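Grurkent Robotics Studio
Handout 3: Putting a tube in a hole (and getting it out again)
Notes by Gobnait Foley, with lab sheets by Rodel Saludo

Before you start

Bring your notes from Handout 2, because we lean on the frames and offsets work straight away. If you missed that session, copy the diagram of base, flange and fingertip from a classmate and make sure you can say in your own words which one the arm thinks it is moving. It is the flange. Everyone forgets this at least once, usually while the fingertips are heading for the table.

Everything this time is done with capped, empty tubes. No liquids at the bench.

1. Why racks?

I love this task! It looks like the dullest job in any lab, and people do it all day long without a thought, and yet nearly everything we care about in manipulation turns up inside it. You have to find a clear object in front of a pale background. You have to close on something round and smooth without squeezing too hard. You have to get a narrow thing into a hole that is only a little wider, and you have to do it next to other tubes that you would rather not knock.

Last year's group called the project Pons and the name has stuck, so you will see it on the code folders and on the shared drive. The Pons task in full is this: take every tube out of the rack, one at a time, and put each back in a different hole, with no drops and no human help. By the end of February each pair should be able to run it with a full back row.

2. Words we will use

Approach pose: where the gripper waits before it goes in. For us, straight above the cap or level with it from the side, fingers open.

Grasp pose: where it is when the fingers close.

Retreat: the move away afterwards. Beginners plan a lovely approach and then retreat straight through the neighbouring tube.

Clearance: the gap between any part of the robot and anything it is not meant to touch. Any part! The fingertips are the bit you watch, and the housing behind them is the bit that hits things.

Compliance: how much the arm gives way when something pushes back. Too stiff and a small error becomes a large force. Too soft and the tube wanders about over the hole and never goes down.

Seating: the tube going all the way into the rack. A tube can be in its upper hole and still not be seated.

3. The rack as a map

Our racks have two tiers, an upper plate full of round holes and a lower plate near the table. Treat the upper plate as a grid. We number rows from the front and columns from the left, both starting at 1, as seen from the head camera. Please stick to this. Two pairs last term used opposite conventions in the same program and spent an entire afternoon looking for a fault in the arm.

The edges need care. On some racks the holes along two sides are cut open into half-circles, and they are not usable slots. A vision routine that hunts for circular shapes may still be pleased to offer you one, so mark those positions as blocked in your map file before you do anything else.

You only need to teach three corners. Move the gripper to each by hand, save the pose, and let the script work out the rest of the grid. If a slot in the middle is off, one of your corners is off. Don't patch the single slot, go back and teach the corners again.

4. Choosing the order

Where a tube stands decides how hard it is to reach. A tube at the end of a row has free space on one side. A tube in the middle of the row has neighbours on both, and if your gripper comes in from the right then the tubes to the right end up underneath it or behind it.

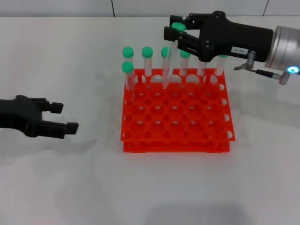
Right gripper holding a tube by its cap above the back row, left gripper open and clear of the rack.

Look at how much room the right hand takes up compared with the thing it is carrying. The body of the gripper covers part of the row, and the tubes there are hard to make out from the head camera. If your program takes a new picture at that moment and counts caps, it will come up short. So take your picture before the hand goes in, keep the result, and update it from what you know you have done. Take another when the hand is well out of the way.

The held tube is tilted slightly too, and a slight tilt at the cap is a bigger error at the bottom end. The lower tip is the part that has to find the hole. Draw this out on squared paper (a long thin rectangle, turned a few degrees about its top) and measure how far the bottom has moved sideways. It is a much better lesson than anything I can say about it, and it takes two minutes.

5. Gripping by the cap

The cap is a nice target. It is coloured, so the camera finds it far more easily than clear plastic, and it gives the fingers something to hold. The catch is that all of the tube hangs below your grip, with nothing to stop it swinging or twisting.

Start with these habits:

Close slowly. Our fingers are parallel and they will centre a round cap nicely if you let them.
Lift straight up until the tube is completely clear of the upper plate, and only then move sideways.
Pause at the top. Let any wobble settle before you go on.
Check the finger opening after you close. Fully shut means you have missed, and the program should stop and say so.

Grip force is set in raw units on the Cukau controller. Start at 2,000 and don't go higher without asking Rodel. If the cap slips at that setting, the trouble is nearly always that you are holding it too near the top edge.

6. Going back in

Insertion is where the fun is. Bring the tube over the hole, come down gently, and watch the force reading. Three things can happen. The force stays low and the tube goes down, which is lovely. The force jumps early, meaning the tip has landed on the plate between holes. Or the force rises part of the way down, and then the tip has probably caught on the lower tier, where the openings are smaller.

Don't push harder in either of the last two cases. Lift a little, correct, and try again. For an early jump, use the spiral search from the lab sheet: small circles, slowly getting wider, with light downward pressure. For a jump lower down, the position is fine and the angle is wrong, so straighten the wrist and leave the position alone.

I find it helps to try it with your own hand first, eyes shut. Hold a tube by the cap with two fingers and put it in the rack. You will notice yourself tapping, sliding and wiggling – that is a search routine, and quite a clever one.

7. What is the other arm for?

For the first exercise, nothing at all. Park the left gripper open, away from the rack, and leave it there. You still have to include it in your collision check, parked or not.

In the second exercise it comes into play. One hand picks, the other receives, and the tube changes hands in mid-air. The rule for a handover is that the giver does not open until the receiver has closed and checked. Write that rule as a line in your program and don't rely on a timed wait. Timed waits work beautifully until the day we have visitors.

8. Lab work

Work in pairs, one on the keyboard and one with a hand by the stop button. Swap at each part.

Part A. Teach the three corners and print the grid. Send the open gripper to a point above four slots of your choice and check each one by eye from two sides.

Part B. Pick one end tube, lift, pause, and return it to the same hole. Repeat until you get 13 clean runs in a row. A run with a spiral search still counts as clean so long as the tube ends up seated.

Part C. Move a tube from the back row to an empty slot further forward. Plan the retreat first and write it down before you touch the approach.

Part D (if you have time, and I hope you do!). Handover from right to left above the table, well away from the rack.

Save the log from every run, the bad ones included. The Denasden folder holds 2,409 logged attempts from earlier groups and you are welcome to dig through it. The failures are much the more interesting half, and a good many of them are mine.

9. To hand in

One page per pair. Your map file with the blocked slots marked, your best and worst force plots from Part B with a sentence on each, and the squared-paper drawing from section 4. Photos of the drawing are fine if we can read the numbers.

Reading for next time: the chapter on contact and friction, up to the worked problem on the peg and the chamfered hole. Try the problem before you come, even if you only get halfway.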